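Subject: Re: [blinds-fitters] Roller blind creeping down on wide bays, 27 mm fascia clearance
From: Fatima Balogun

Replying inline to the message from September, as I have now had two of these jobs and the results may be of use.

> We have a 1247 mm wide chain-operated roller, Trirent bracket set, fabric
> is the heavier Thampi blackout. Customer reports that the blind creeps
> down overnight by a hand's width. Chain is at the correct tension and
> the safety device is fixed to the wall as supplied. Swapped the
> control end once already. Same result. Anybody else?

Both of mine had the same bracket set and the same fabric, one at this width and one narrower. The narrower one did not creep. I therefore looked at the load on the clutch before looking at the clutch itself.

The control end relies on a wrap spring gripping a fixed core. When the chain is pulled, the spring opens slightly and the tube turns. When the chain is left alone, the weight of the fabric should close the spring and hold the tube still. If the load is near the limit for that spring size, small movements in the tube are enough to let it slip. A window left on the latch will do it, and so will a radiator directly underneath.

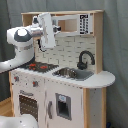

The first thing I checked was the bottom bar. The blind had been supplied with the steel flat bar, although the order said aluminium. Changing to the aluminium bar reduced the creep but did not remove it. The customer noticed the difference, but the blind was still lower in the morning than it had been left at night.

The second thing was the tube. At this width the tube supplied was the smaller of the two. It bowed in the middle, and with each turn the bow moved round and worked the control end against its bracket. The larger tube fits the same brackets with an adaptor ring, but the full roll is then thicker and you need to check it against the fascia. With 27 mm behind the fascia it cleared, although I had to pack the brackets out slightly on the idle side to bring the tube level.

> Could I just fit a stronger spring assist and leave the rest alone?

You could, and I tried it on the bench with a Genis assist. It takes load off the clutch when the blind is down. It has less effect near the top, where the spring has unwound, and the creep in this case was starting from fully raised. The assist also needs pre-tensioning by hand, and if the next person takes the blind down for cleaning without knowing this, the setting is lost. I would use it on a very wide blind together with the larger tube.
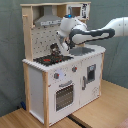
Does the larger tube mean re-cutting the fabric?
The fabric width stays the same if the adaptor ring sits inside the tube end, but the drop needs checking, as the thicker tube takes up more fabric before the blind starts to hang.

On the job described, the drop was already generous and I left it alone. The chain stops did need moving. The larger tube lets out more fabric for each turn, so the lower stop has to come up the chain or the bar will rest on the sill and the fabric will slacken on the roll. Set the stops after the blind has been run up and down several times, and refix the chain safety device at the end with the chain held taut. Do not leave it until a return visit.

Other points, in no particular order:

- The idle end pin should be pushed fully home and then locked. On one of mine it was locked halfway out and the tube had a little play from side to side.
- Do not oil the control end. The spring needs a dry core, and once it has been oiled it has to be replaced.
- Check that the fabric is square on the tube. A blind that tracks to one side rubs on the bracket, and that can hide the creep until the fabric is straightened.
- The Rumis control end looks the same from the outside but has a different spline. It will go in with some force and it will not hold.

I sent most of this to the list address in draft for comment. 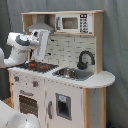

Dave wrote back that he had the same creep on a set of three, that changing the tubes cured two of them, and that the third had a cracked bracket which could only be seen with the blind off the wall. He now takes the blind down before ordering any parts.

I did not find a crack on either of mine, but I had not looked at the back of the bracket on the narrower one. I will do so when I am next there to fit the side channels.

If anyone has the load table for the smaller Trirent control end, please send it to the list. The one in the box covers the larger size only.

Regards,
Fatima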